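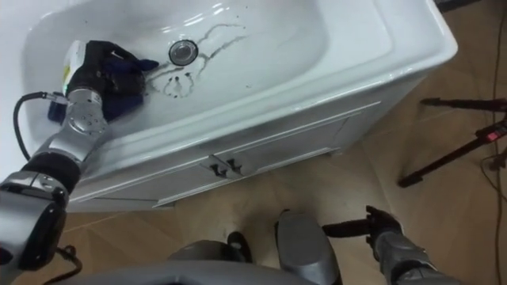
¿Quién autoriza que un robot de limpieza trabaje con productos químicos en un aseo?

La autorización corresponde al responsable de turno, que firma la ficha del producto antes de cada sesión.

Acta de la reunión del grupo de normas de uso, sede de Kitivthorpe, 18 de enero de 2023

Asisten representantes de Gindus, Sison y Wasine. Se aprueba el acta anterior sin enmiendas.

Punto 1. Productos y envases. Se acuerda que todo envase conserve su etiqueta original. Gindus propone prohibir el trasvase a recipientes sin rotular; se aprueba.

Punto 2. Cables. Sison solicita que los cables de brazo se revisen antes de trabajar junto a lavabos. Se incorpora al apartado 12 de la norma interna.

Punto 3. Guantes y paños. Los guantes de las manos robóticas se sustituirán cada 23 sesiones. Wasine manifiesta su desacuerdo con el plazo y pide que conste en acta.

Punto 4. Registro. Las incidencias se anotarán en el formulario 755, con indicación de la superficie tratada. Queda pendiente el plazo de conservación, que se tratará en agosto.

Sin más asuntos, se levanta la sesión.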